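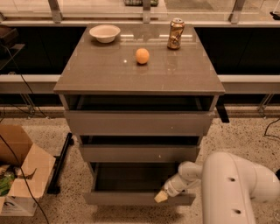

Lornia Cup

The Lornia Cup is a knockout football (soccer) competition for amateur and semi-professional clubs in the Lornia valley. Played every season, autumn to late spring. Open to any club with a registered ground inside the valley boundary, plus a few just outside it that were let in early on and never removed. Current holders: Zondilo Athletic. Most wins: Lorimlow Town.

Format

Single-leg ties all the way through. Home team is whichever club comes out of the draw first. Until the rule change, drawn matches went to a replay at the other club's ground, and a second replay if needed, at a neutral one. Replays now scrapped in every round except the semifinals. Extra time, two halves of 15 minutes, then penalties.

Clubs from the top division of the valley league enter in the third round. Everybody else starts in the first, or in the preliminary round if the numbers don't work out. No seeding. The draw for rounds one and two is split north and south to cut down on travel, then open from the third round on.

Five substitutes allowed from a bench of seven. A sixth in extra time. Players who have already appeared for another club in the same season's cup are cup-tied, and this includes preliminary round matches, a point that has caught out several clubs (see Disputes).

History

Started as a charity match between Lorimlow Town and a team from the Mittal brickworks. Gate money went to the local hospital. The next year four clubs entered, then eight, and a proper draw was held. The brickworks side later became Mittal Rovers, who still wear the brick-red shirts with white sleeves.

Early finals were played on whatever pitch was free. One was moved at lunchtime on the day because of flooding and kicked off at Lorimlow with a crowd of 386, the lowest recorded for a final. Numbers picked up once the match was fixed at a single venue. By the time the covered stand opened at Lorimlow, finals were regularly drawing over 400 even in bad weather, and a good deal more when one of the bigger town sides was involved.

Lorimlow Town dominated the middle period of the competition and have won it 13 times, including four in a row. Their run ended in a semifinal replay at Mittal, lost to a header in stoppage time. Zondilo Athletic had lost three finals before they finally won one, on penalties, after coming back from two goals down.

Venue

The final has been held at Lorimlow's ground since it got floodlights. Exception made when Lorimlow themselves reach the final and the other club objects, in which case Mittal hosts. So far this has happened twice. Semifinals are played at the ground of the club drawn first.

The pitch slopes toward the river end. Teams winning the toss usually choose to kick uphill first, though there is no real evidence it helps.

Trophy

A silver two-handled cup on a dark wood base, with small shields for the winners. The base ran out of room and a second tier was added underneath. The original cup was damaged in a bus accident on the way back from a final and the one presented now is a copy, slightly taller. Winners keep it until March and must return it engraved, at there own cost.

Losing finalists get medals. A player of the match award was added later, chosen by the referee and both linesmen.

Disputes

Several results have been overturned. Most involve cup-tied or unregistered players. In the best known case Zondilo were thrown out after a quarterfinal win for using a goalkeeper who had played eleven minutes for another club in the preliminary round. The club appealed and lost. The beaten side were put back in and went out in the next round.

A tie between Mittal Rovers and Lorimlow Town was abandoned at halftime when the floodlights failed at 8:20 p.m. with Mittal two up. Ordered to be replayed in full, which Mittal's supporters have not forgoten. Lorimlow won the replayed match 1-0.

Prize money

None for most of the competition's life. Clubs now split the gate after referee's expenses, 60 percent to the home side in the early rounds, even shares from the quarterfinals. The winners also get a place in the regional cup the next season. If they have already qualified through the league, the place goes to the runners-up.

See also

Lornia Valley League
Mittal Rovers
Lorimlow Town
Zondilo Athletic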